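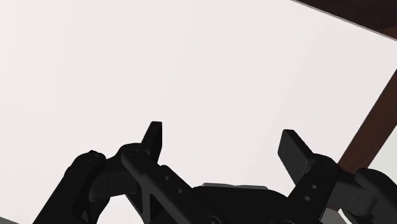

*Plakell, July*

**How do you choose a hand for a robot?**

You got your hands for free and never had to pick them out of a catalogue. Robots are less lucky. Somebody has to choose theirs, and then test them, and then usually complain about them.

A robot's hand is called a gripper. The simplest sort has two fingers, and they do two things: open and shut. It sounds dull until you remember how much of your own day is picking things up and putting them down again.

Encarnación Montes tests grippers inside a computer, where nothing needs sweeping up afterwards. She is comparing two, called Lorente and Gakura. Each gets 40 tries at every job. She has run 2444 tries so far and says she can still tell them apart, on most days.
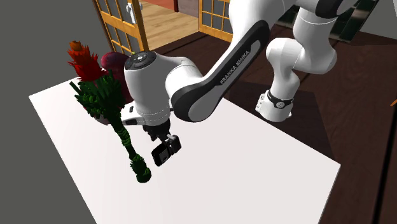
*A small black object in the gripper, with a flower for company.*

Boxy shapes are kind to robots. They have flat sides, and flat sides are easy to pinch. Plants are not kind. A stem is thin and the leaves get in the way. Squeeze too hard and you have soup, squeeze too little and you have gardening on the floor.

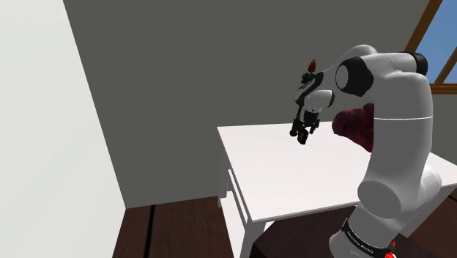
So each gripper gets marks for holding on, for being gentle and for letting go when told. Plenty of grippers are bad at the last one. So are plenty of little brothers.

Try it yourself on Saturday: use only a thumb and one finger, and get dressed. Socks count.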